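Skaltesstead Kitchen Equipment
Electric Steamer Pot, White, with Steamer Basket
Catalog entry 565

The electric steamer pot is supplied by Bridix for teaching kitchens and small dining rooms. It is intended for use on a level white worktable of the Ruchti series or any similar surface, with the table placed near a grounded outlet.

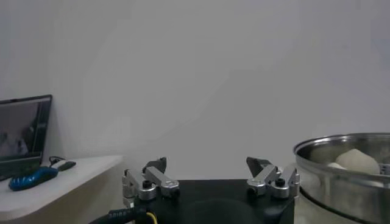 Wudis writes that the table wipes clean easily after a morning of steaming, but that a longer power cord would be welcome.

The set consists of the pot, a round stainless-steel basket with a perforated tray, and a clear glass lid with a white handle. Side handles on the pot are white. Buns should be set apart on the tray and moved to a ceramic plate for serving. The lid may be laid flat on the table during unloading.
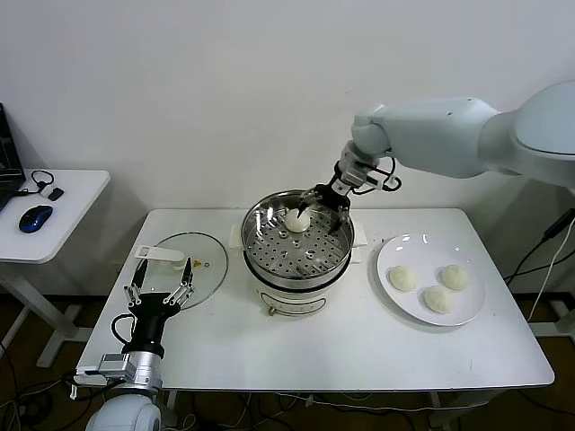
How much water is needed for one batch of buns?
Fill the pot with 300 ml of cold water and steam for 16 minutes.

Orders are accepted through the Skaltesstead equipment office. Delivery within the district takes 2 weeks. Replacement lids and baskets are listed separately.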